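Colleges should stop charging students to apply

My niece applied to nine colleges last fall. She is a good student with a part-time job at a garden center, and by the time the last form went in she had spent most of a month's pay on application fees. Two of those schools turned her down. They kept the money, of course.

I worked in an admissions office for a long stretch of my career, at Islow College, a small private school that most people outside the state have never heard of. I read files, I answered phones, and I saw the budget. So I want to say plainly that the application fee is a bad way to raise money and a worse way to sort students.

Take the money first. In my last year there we received 3673 applications. The fees came to less than the college spent on mailing brochures to high school juniors who had never asked for one. When I brought this up in a budget meeting, I was told the fee had always been there.

The other defense is that a fee keeps out people who aren't serious. I read those files and I don't believe it. The students who applied on a whim were mostly the ones whose parents paid without looking at the total. The ones who dropped off halfway through the form, at the payment page, were often from towns like Titudeo and Kuseo, where the plant had closed and there was one counselor for the whole high school.

Fee waivers exist, and I signed a lot of them. But a waiver means another form, and a signature from a counselor who may be out until Saturday's college fair, and a seventeen-year-old willing to tell a stranger that the family is short on cash. Plenty of kids won't do that. They cross the school off the list and their parents never hear about it.

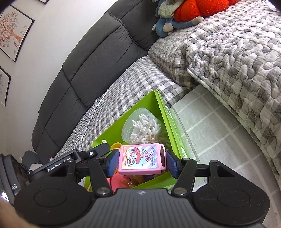
Dilek Akbulut wrote to me after I made a shorter version of this argument in March, and she disagreed. Her view was that dropping the fee would bury small offices in applications, that readers would have less time for each one, and that the students I worry about would be the first to get skimmed. She asked who was going to pay for the extra readers.

It is a reasonable question. Uysal State dropped its fee 4 years ago and the pile did grow, by 1000 the first year and by less after that. They hired two seasonal readers and cut an essay that no one on the staff liked reading anyway. A former coworker of mine moved there and says the winter is long, but it was long before.

I would also point out that colleges ask for more applications all the time. They buy names and send emails with a student's first name in the subject line. A school that does all that and then says it can't handle the response is asking applicants to cover its marketing problem.

If a college really can't give up the income, it could charge the fee only to students who enroll, and add it to the first bill. A freshman class of 3000 paying a little more each would cover it at most large public schools. At a small place like Islow the sum would be bigger per student - but it would land on people who got something for it.

My niece starts in August. She got into a school she likes, and she is still waiting for her transcript fee to be refunded from one of the others, which charged her twice.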